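Pre-run software check, sheet cell, Polbridge bench. Filled in by Jarrah Nepia, November. Comments are mine unless marked FM (Finlay MacLeish), who reads these even when I hope he won't.

**Control**

- [x] Godinetti driver starts without the old config. *It started with the old config first. Second try fine.*
- [x] Soft stop halts motion from the console. *Tested 5 times. Dull every time, as it should be.*
- [ ] Joint limits match the signed-off file. *Two do. One is set to 100 where the file says 90. I have asked who changed it and received a rich silence.* FM: It was me. Put it back.
- [x] Watchdog trips when the planner process is killed.

**Perception**

- [x] Sheet flat, corner markers in place before calibration.
- [x] Page rotation handled. The digits are written sideways to us, so the reader has to turn the crop before it guesses.
- [ ] Marker detection holds under bench lighting. *Top left is the one to worry about. Threshold is still a single global number, chosen by someone optimistic.*
- [ ] Dot and x labeled as separate classes in the Tautahi config. *Currently both are "mark". Technically correct.*

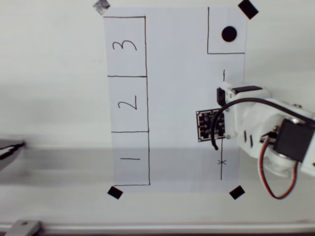

*Item 3, Perception: top-left marker washed out next to the other three.*

FM: Don't fix that by moving the lamp. Use a local threshold, and have the detector report which corner it lost. "Calibration failed" is not a message, it's a mood.

**Planning**

- [x] Box order read from the page (1, 2, 3) and not from the array index. *Bug 31, may it rest.*
- [x] Keep-out zone loaded for the rail.
- [ ] Cable sweep included in the collision model. *The planner believes cables are a rumor. Up to 5 cm of padding on the arm until Wekport export supports them.*
- [x] Replan on a lost marker stops the arm first.

**Tooling**

- [x] Logs have timestamps.
- [ ] Logs have timestamps in the same time zone. *See previous item, and my enthusiasm for it.*
- [x] Config hash printed at startup.

Result: hold. Simulation only until the joint limit and marker items are closed. Recheck after lunch, FM to initial.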